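Who holds the record

How a custody log is kept, and what happens when it is wrong

At the Allgate custody center, a person brought in after arrest passes three points at which something must be written down. The first is the door, where the time of arrival is entered. The second is the desk, where an officer reads out the grounds for arrest and asks a fixed set of health questions. The third is the cell, where checks begin at an interval set by the answers given at the desk.

Each entry produces a line in the custody log. A detention of one night can produce a hundred lines or more, most of them short: "Awake, sitting." "Asleep, breathing seen." "Refused water." When a detention ends in injury or death, those lines become the main evidence of what was done and when.

The log used at Allgate is called Famix. It replaced a bound paper register, and in daily use it does the same job. An officer picks the detainee's name from a list, selects the type of check, adds a note and saves. The system attaches two times to the line. One is the time the officer says the check took place. The other is the time the line was saved.

Ruairi Gillies has spent most of his working life on the distance between those two times. He was a custody sergeant before he moved to inspection, and he now reviews logs for the Palier inquiry, which is looking at deaths and serious injuries in short-term detention.

"A gap of four or five minutes means a busy shift," Gillies says. "A gap of an hour means I want to see the door records."

The rules allow late entries. An officer dealing with a violent arrival cannot stop to type, and a check that was made but written up later is still a check. The rules also require that a late entry be marked as late, with a reason. In the logs Gillies has read, the mark is often missing. The two times are stored side by side, but the printed version handed to lawyers and families shows only the first.

The MacAulay case brought this to wider notice. MacAulay was arrested in December after a dispute outside a bar and was found unresponsive in a cell before dawn. The printed log showed checks every half hour through the night, as ordered. The stored record showed that seven of those checks had been saved in a single sitting, shortly after the ambulance was called. 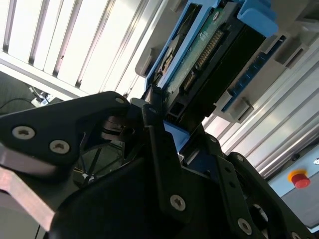 The officers on duty said the checks had been made on time and written up together when the shift allowed. The family's lawyers said the printed log could not be relied on for any purpose. Neither position could be tested until the stored record was produced, and that took months. The force first supplied the printed version, then a spreadsheet taken from it, then a copy of the full data with the save times included.

The legal basis for the delay was narrow. Under the current code, a family is entitled to "the custody record." The code was drafted when the record was a book, and it does not say whether the term covers data held behind the page. The force took the view that it did not. The coroner took the view that it did, and the full data was released on her order.

The inquiry has so far collected about 1,000 custody logs from several forces. The review is slow. Each log has to be read against at least one other source, such as door records, corridor video or radio traffic, and those sources are kept for different periods. Corridor video is usually the first to go. By the time a complaint has been made and accepted, it has often been overwritten in the normal course of operation.

Gillies has put three changes to the inquiry. The printed log should show both times on every line. Video should be held automatically whenever a detainee leaves custody by ambulance. A late entry should not save at all until a reason has been given.

Forces have raised few objections to the first. The second has a storage cost, and the argument over who would pay it is not settled. The third is the one officers dislike most. Several told the inquiry that a required field would soon fill up with the same two or three words – "operational demand" was the phrase most of them offered.

Gillies accepts the point. He says a repeated phrase can at least be counted by shift and by station, and that a blank cannot be read at all.

The inquiry will hear next from the nurses who work under contract in custody centers. They keep their own notes on a separate system, with its own clock.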